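Trindolell: a plain-text household recipe and pantry format
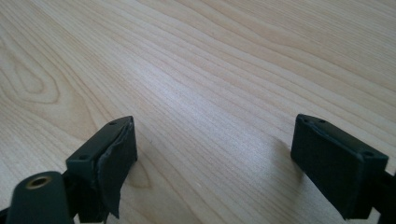 Trindolell stores recipes, pantry stock and meal plans as ordinary text files in a folder. A small command line program reads the folder and writes a shopping list. There is no account, no server and no database. If you stop using the program, you still have your recipes.

The project started as a set of shell scripts and was rewritten by Thiện Hà after the scripts could no longer cope with fractions. The current maintainer is also Thiện Hà.

Status

Usable every day. The file format is stable. The command names may still change before the next major version. The test suite has 79 cases, most of them for units and plurals.

Requirements

Python 3 and a terminal. No other packages are needed to run it. To run the tests you also need pytest.

Installing

Download the source, unpack it and run the following in the top folder:

pip install .

Then make a folder for your kitchen and set it up:

mkdir kitchen
cd kitchen
trindolell init

This creates three things: a folder called recipes, a file called pantry.txt and a file called plan.txt. Running init again in the same folder does nothing and prints a warning.

Recipe files

One recipe per file. The first line is the name. Ingredients start with a hyphen. Everything after the first line that starts with "Method" is left alone by the program, so write it however you like.

Lentil soup
serves: 4
time: 30 min
- 2 cups red lentils
- 1 onion
- 2 carrots
- 1 tsp cumin
- salt
Method
Chop the onion and carrots and soften them in oil. Add the lentils, cumin and enough water to cover. Simmer until soft.

An ingredient with no amount, like the salt above, goes on the shopping list only when it is missing from the pantry. The time line is optional. The serves line is optional too, but a recipe without it can't be scaled.

Pantry file

One item per line, amount first. Use the same name you use in the recipes. The program knows that "carrot" and "carrots" are the same thing, and it knows most regular plurals. It doesn't know that "scallion" and "green onion" are the same thing. Put those in a file called names.txt:

scallion = green onion
garbanzo beans = chickpeas

The name on the right is the one that appears on the list.

Plan file

A meal plan is a list of recipe names, with the number of servings if it differs from the recipe:

Lentil soup
Baked pasta x 2
Egg fried rice

Commands

trindolell list: prints the shopping list for the current plan.
trindolell list --by-shop: groups items by shop, using shops.txt.
trindolell check: looks for recipes in the plan that don't exist, and for amounts it can't read.
trindolell cooked "Lentil soup": takes the ingredients out of the pantry file. A copy of the old file is saved as pantry.bak.
trindolell find cumin: prints the recipes that use cumin.

Units

Cups, teaspoons, tablespoons, ounces, pounds, grams, kilograms, milliliters and liters. Volumes convert to volumes and weights to weights. Cups of flour do not convert to grams of flour. This has been requested several times and there is a long discussion of it in the issue tracker. For now, if one recipe uses cups and another uses grams, the list shows both on separate lines.

Importing

There is an importer for Cuvport exports and one for the older Narance card files. Cuvport keeps the method and ingredients in one block, so check the result by hand. Narance files import cleanly except for recipes with sub-recipes, such as a pie with its crust listed separately. Those come in as two files.

Known problems

Ranges such as "2-3 carrots" are read as the larger number.
A "can" is treated as a count, so cans of different sizes get added together.
Recipe names with a colon in them fail on Windows.
The by-shop list puts anything unknown at the bottom under "other", even if shops.txt is empty.

Contributing

Bug reports are welcome. Please attach the recipe file that caused the problem. Patches should come with a test. For a new unit, add it to units.txt and don't edit the parser.

The sample recipes in the examples folder came from the Abbasi family and may be copied and changed freely.

License

Code: MIT. Sample recipes: public domain.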